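Sorting Before the Move: The Bed Gallery

Welcome to the gallery page of our small household diary. We are leaving the apartment in Bukthorpe after six years and going to Brumulport, to a building called Dreniven, on the third floor.

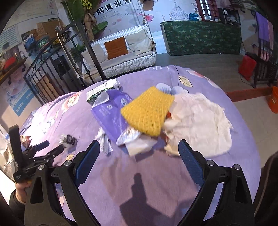 The rule in our home is that everything must pass over the bed. Drawers, bags, the top of the wardrobe, the shelf in the bathroom, all of it comes first to the bed and only after this goes into a box. I learned this from my mother. She did it every spring, with the windows open, and by the evening the bed had to be free again or we had no place to sleep. It is a good method for people who like to postpone.

Before, I tried to sort on the floor. My knees did not like it, and the small things went under the sofa. Then I tried the dining table, but a table is always needed for something else at noon. The bed is wide and soft and nothing breaks on it. Only the round things are a problem, they roll into the middle.

About the sheet

The lavender sheet with flowers is our sorting sheet now. I recommend to use a sheet which you will wash anyway. Old packages carry more dust than you think, and cartons leave little crumbs of paper. When one round is finished, I take the sheet by the four corners, carry it to the balcony and shake it. Then it goes back on the bed for the next round.

About the pile

In this round we have knitted things and packages together, and I know this is not the correct order. The mustard-yellow knit with the open pattern should have been with the other knits from the beginning. It stays with us, this was decided quickly. The color is very warm and I would be sorry to see it go.

The big cream-colored cloth took more time. It is wrinkled, and a wrinkled cloth always looks less valuable than it is. My advice is to iron such a cloth before you judge it. I have given away two good pieces in my life only for the reason that they were badly folded, and I still think of them sometimes.

For the packages — the glossy purple one, the white and green carton and the crumpled transparent and brown ones near the side — I have a different system. I read what is printed on it, I look for the date, and I check if it was opened. If I cannot say in one breath what I want to do with it, it goes to the "later" basket. The "later" basket may be filled only once. This is strict.

About the room

We live a lot in this room, as you can imagine. The swing sofa is the place for the person who rests, and the one on the sofa is allowed to give opinions but not to add new things to the pile. The counter with the green cover is for what is already decided. In the first days we mixed these two places, and one morning I had to look through everything again for a sewing kit. It was in my coat.

The swing sofa is the one big question which remains. The new living room is narrower, and I measured the wall three times with the hope that it would grow. Maybe it will go by the window. Maybe we turn it a little. I will write when I know.

Boxes and labels

We bought 12 boxes at Mudgway, the middle size. They are strong, but the handles are cut a bit too small for a hand in gloves. I write the number on two sides and on the lid, and in a notebook I write the contents with simple words. "Wool, yellow and others" is enough. In our last move I wrote "various" on four boxes and it was a punishment to open them.

The clothes and fabrics go into bags first and then in the box. Soft things I use also for filling the empty corners, so that the cups do not travel alone. The cartons from the bathroom stay standing, never lying, and I put tape over every cap.

At this moment my notebook has 83 lines. I wanted to stay under 75, but then I found the drawer with the cables, and after it the second drawer with the cables.

What helped us

Start after breakfast, not after dinner. In the evening every object has a story and you keep all of them.

Put the trash bag on the door handle and not on the floor. It stays open and you can reach it without bending.

Keep one pair of scissors on a string. I have mine on a long red ribbon around the neck, it looks funny but I have not searched for scissors since July.

Take out wrappers and empty packaging already in the first minute. They make the pile look double, and one gets tired only from looking at it.

Do not sort the things of other people without asking. I say this from experience — there was a discussion about a very old T-shirt.

Next in the diary will be the kitchen cupboards, and after it the balcony, where I still have not opened the big gray chest. If you have a good idea for moving plants by train, please leave it in the guestbook.

Back to the diary | Guestbook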